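Put the Dress Code Back on the Invitation

I got an invitation in the mail last month, a real one, thick paper and all, for the winter dance at the Bellham. Date, time, dinner at seven, dancing after. I turned it over twice looking for the line at the bottom right that tells you what to wear, and there wasn't one. So I called Rasha Hakim, who was hosting our table, and she said, "Oh, we left that off this year. People should wear whatever makes them happy."

I love Rasha. I have danced at both of her daughters' weddings. But what would have made me happy was knowing whether to dig out the long dress!

I've been going to these parties since my twenties, and the dress code line has been shrinking the whole time. First it was "black tie." Then it was "black tie optional," which I could live with. Then came the cute ones — "festive chic," "garden glam," and one summer at Dostalen, "elevated coastal," when we were a good two hours' drive from any coast. I wore navy and hoped for the best. Now we've arrived at nothing at all, and I think nothing is the worst of the bunch.

The argument for dropping it is always that dress codes are snobby and scare people off. I get that. I really do. My first formal dance was at the Salameh ballroom, and I wore a bridesmaid dress from my cousin's wedding with the bow cut off the back, and I spent half the evening with my back to a wall. But I knew it was supposed to be a long dress, you see. The card said so. I had something to aim at, and I could borrow and snip and pin my way there. If the card had said nothing, I'd have shown up in my church skirt, and I'd have gone home before the cake.

People who grew up going to these things don't need the line. They call each other. They know that the Bellham in December means long, and that the spring lunch means a hat if you've got one and no fuss if you haven't. The ones left guessing are the new couple in town, or somebody's college roommate, or the young man who has been asked along as a date and owns one jacket. Taking the line off the card doesn't open the door any wider for them. It just means they find out what the rule was when they walk in.
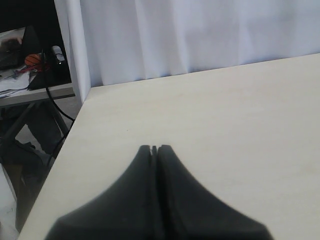

Charcoal against a pale background.

And dark gray is fine, by the way! I have had this fight with Abla Rizk more times than I can remember. Abla thinks if the card says black tie and you turn up in a charcoal suit, you have insulted the hostess. I think if you turn up pressed and smiling and ask her aunt to dance, you've done your job. A dress code should be said clearly and then enforced by no one. Both halves matter to me. I have seen a man stopped at the door at Zarside over his tie, and it soured the night for everybody who saw it.

Money comes up too, and it should. My last long dress cost me $47 at a consignment shop, with another $100 to the seamstress, who earned every cent (the zipper alone!). That's real money to plenty of people. But it's money I could plan for, and the dress has been to four parties since. What gets expensive is guessing. You buy one thing, lose your nerve, and buy another.

So here is what I'd like to see. One line, plain words. "Long dresses and dark suits" would do nicely. If a hostess feels that sounds stiff, she can add "or the nicest thing you own," and I'd bet most of the 200 people opening that envelope would breathe easier. She could even put her phone number on it, like my mother did.

Rasha tells me she'll think about it for next year. I wore the long dress in the end. She wore pants, very good ones, and looked wonderful, and I told her so, and then I asked her again about the card.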